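1/ A thread on buying a second robot arm for a small lab, written by someone who has now filled in the same purchasing form four times. I'm told the fifth one has a new logo.

2/ Background for anyone who wandered in: we test how well an arm handles ordinary household stuff. We have one arm. Two projects want it. Both project leads believe their mornings are sacred, and one of them is me.

3/ In April I was told there might be money. Anyone who has worked near a budget knows "might be money" is a full-time job for whoever hears it first.

4/ Step one, apparently, is a needs statement. Mine said "another arm." It came back with a note asking me to elaborate. The second draft ran to three pages and said "another arm" in the voice of a consultant.

5/ Step two, quotes. We need three. There are two suppliers who'll ship to us without a freight bill that looks like a phone number: Priver and Hisari. The third quote came from Janevski, who don't sell arms. They sell benches. It was a very good quote for a bench.

6/ What I've learned about quotes so far. The price of the arm is the price of the arm the way the price of a printer is the price of printing.

7/ Not in the Priver price: the gripper, the mounting plate, the cable that goes from the thing to the other thing, and a day of someone called an integration specialist. Hisari include the cable. I've rarely felt so warmly toward a company.

8/ The gripper fingers get their own post. They're consumables. I didn't know this when we bought the first arm, so the first budget had no line for fingers, and for one whole winter we paid for them out of "stationery."

9/ This year's finger line is $1,260. Rok Kneževič in finance rang to ask what we were doing to them. Picking things up, Rok. We're picking things up.

10/ The job itself, for those who keep asking what all this money does all day:
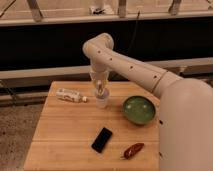
11/ Cup, bottle, bowl, phone, dried chili. Total value of the objects, leaving out the phone, is less than the coffee I bought to drink while standing beside them. Every reviewer zeroes in on this. "Could the objects be costed separately?" They could. I'd be embarrassed to.

12/ The clear cup matters most for the budget, believe it or not. Transparent things are a pain for depth cameras, so the cup is my whole argument for the better sensor at $2,295. I've put "cup" in the justification box. It was rejected for being under the minimum word count.

13/ Resubmitted as "transparent drinking vessel of the type commonly encountered in domestic environments." Approved in an hour.

14/ The chili is on the list because Doina Karagiannis asked for something wrinkled, light and annoying. I offered myself. She went with the chili. It's coded under "test specimens, organic," a category we share with the soil people down the hall, who have questions.

15/ On phones: if you're planning a setup like ours, budget for a dead one. Ask around the office. Everybody has a drawer. Do not volunteer your own, however confident you feel about the grip force settings that day.

16/ Furniture next. You'll spend weeks comparing payload and reach and then stick the arm beside whatever table is going. We like our wooden one. The new arm needs one too, and I'd pencilled in zero dollars for it, on the theory that tables occur naturally.

17/ They don't. Facilities' preferred table is $3,556. It goes up and down. I asked for one that stays where it is and was told that's a custom order.

18/ (Janevski's bench quote, you'll recall, was very good. I've gone back to them. The man was delighted and not at all surprised.)

19/ Floor space. The reach on the spec sheet is a circle and rooms tend to be rectangles. Tape it out on the floor before you order. Then add the rack, the controller, and the spot where a person stands with a hand near the stop button looking relaxed.

20/ Our tape circle went through a doorway. Stojan Obradović suggested we call it a feature. Stojan isn't on the safety sign-off.

21/ Power: check what's already on the circuit. I won't be telling the kettle story here, as there's an incident number attached and it's still open.

22/ Service contracts. Priver's covers parts but not travel. Hisari's covers travel but not parts, so I assume a very pleasant person comes out and looks at it with you. I've asked both for the combined version and both have promised to get back to me.

23/ Lease or buy? I ran it both ways. Leasing wins if you return the arm in good nick at the end. I've seen our arm's diary. We're buying.

24/ Lead time is 30 working days from receipt of a purchase order. Getting the purchase order takes longer than that, so if you want an arm for spring, start when you're raking leaves. I started when the snow was off the parking lot and I've missed two seasons' worth of deadlines already.

25/ Someone in the replies wants to know if we looked at used. Yes. Ilir Leka found one listed as "lightly used, some smell." We talked about it for longer than I'd like on the record.

26/ Someone else wants to know why we don't just run the one arm overnight. We've looked at it. Somebody has to put the cup back, and that somebody has a bedtime and a collective agreement.

27/ My current spreadsheet, for the curious, has a tab for hardware, a tab for fingers, a tab for furniture, and a tab called Plitby, which is the name of the project and also where I put the numbers I don't understand yet. Plitby is the biggest tab.

28/ If you take one line from my spreadsheet, take the contingency. I'd set it low to look disciplined. Jytte Zoëga, who signs these things, crossed it out and doubled it without a word. She's bought equipment before.

29/ Status as of this afternoon: form four is with procurement, form five has been emailed to me "for awareness," and the Hisari quote expires at midnight. I've asked for an extension. There's a form.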